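Washing microfiber without ruining it

4 May 2022

Most of the complaints I read about microfiber towels come down to laundry. A towel that left no lint in its first month starts smearing in its sixth, and the owner buys another pack. I have kept one batch going much longer than that, so I am writing the procedure down, partly for Hatice Güler, who asked for it twice and got a different answer from me each time.

The fiber is usually a blend of polyester and polyamide. The split filaments hold dust and oil in the gaps between them, and anything that fills those gaps or melts them shut ends the useful life of the towel. Fabric softener does the first. A hot dryer does the second.

My settings are as follows. Wash at 40 degrees Celsius, normal cycle, half the detergent the bottle suggests, no softener and no bleach. Liquid detergent only. Powder that fails to dissolve stays in the pile and will scratch soft paint. Add a second rinse if the machine allows it. Tumble on the lowest heat or hang to dry.

Never wash microfiber with cotton. Cotton sheds, microfiber collects, and the lint has to be picked out by hand. I ruined a full set this way in July after throwing in one bath towel from Öztürkmen, which was new and shed for weeks.

For towels that already smear, soak them in warm water with a little plain detergent for 26 hours. Twelve was too short when I tried it, and a second full day gained me nothing. Ognjen Stojanovska uses white vinegar in the rinse and swears by it. I compared the two on Fovside towels of the same age and could not tell them apart.
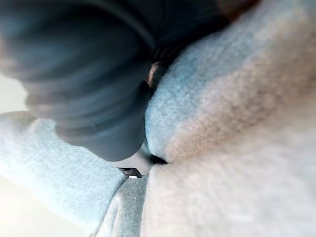 Pile condition is the thing to check before a towel goes back on the shelf. I press into the fabric, let go, and look at whether the fibers stand up again. Healthy pile is fuzzy all over, like the pale blue in the photo, and gives under a fingertip. Worn pile feels flat and slightly crisp, and drags on dry skin less than it should. Those go in the wheel bucket.

Sorting matters as well – glass towels never share a load with anything that has touched wax. I mark the tags with a laundry pen. The Pirkard ones have no tag, so they get a stitch in one corner.

Next post will be on dryer temperatures, once I have a thermometer that I trust.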